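Filings on Petition for Review: Digitized Reporters and the Loss of Index Terms
Shahnaz Marikar and Sinan Kurtuluş
6 Sep 2022
14 shares | 3 comments

4. Alignment of Headnotes and Index Entries

4.1 Sampling

The Kedora corpus holds page-level text from bound court reporters, together with the back-of-volume subject indexes. We drew 459 index entries from volumes in which both the opinion and its index survive in readable form. Entries were drawn by volume and then by letter, so that heavily indexed subjects (appeal and error, evidence, insurance) would not crowd out the rest. An entry was kept only if it gave at least one page reference that could be resolved to the first page of an opinion or to a page inside it.

Cross-references of the "see" type were followed one step. Where the target was itself a cross-reference, the entry was dropped and replaced by the next usable entry under the same letter. The replacement rule slightly favors long letters such as C and P, and we did not correct for it.

4.2 Matching procedure

Each page reference was compared with the recognized text of the cited page and the page after it. A match required the head term of the entry, or a listed variant, to appear within 400 words of the cited page's first line. Variants were taken from the Drernura term list, which covers older spellings and the short forms used by reporters of decisions ("cert.", "resp't", "Atty. Gen."). Words broken across columns were rejoined before matching if the joined form was in the list. Names of counsel were left as they stood, as joining them produced too many false names.

Figure 3. 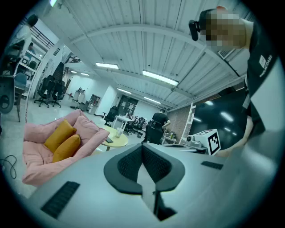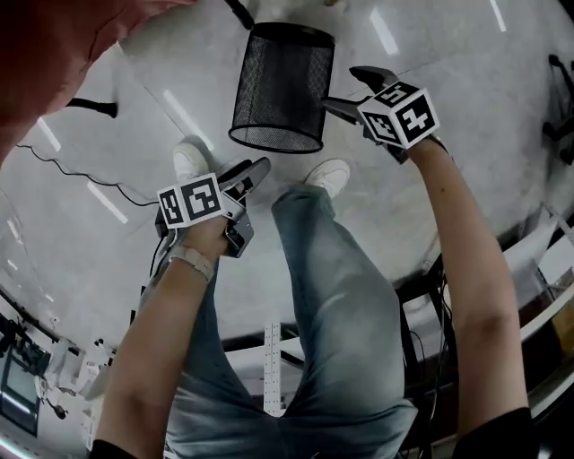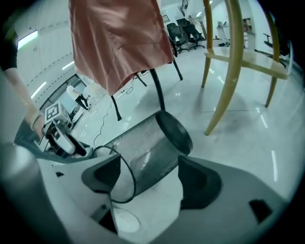
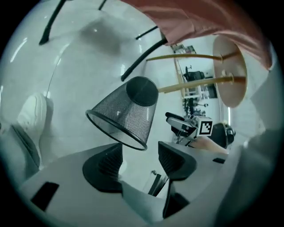
Column breaks account for most of the entries that failed at the first pass. In two-column printing, the recognition software often reads straight across the gutter, so that half a sentence about jurisdiction is followed by half a sentence listing the attorneys for the respondent. The head term may be present on the page and still fall outside the window — or be split so that neither half is a word. We reran the failed entries with column detection turned on and kept the results of the two passes separate.

A second group of failures comes from the indexes themselves. Some index pages cite the page on which the syllabus begins, others the page on which the point is decided, and a few volumes change practice partway through. Hallgrímsson treats the two kinds of citation as equivalent for retrieval. We do not, as the distance between syllabus and holding can be long in cases with several opinions. Each reference was therefore tagged by hand as syllabus, opinion or uncertain.

4.3 Reader agreement

The tags were assigned by both authors working separately in Ellen, an annotation tool that shows the page text without the page image. Disagreements were settled against the bound volume where one was available. Most concerned memorandum decisions, in which there is no syllabus and the opinion may be a single line. These were tagged as opinion. A reference to a table of cases disposed of without opinion was tagged as uncertain and left out of the distance measures in Section 5, though it still counts toward the match rate.

Last updated September 2022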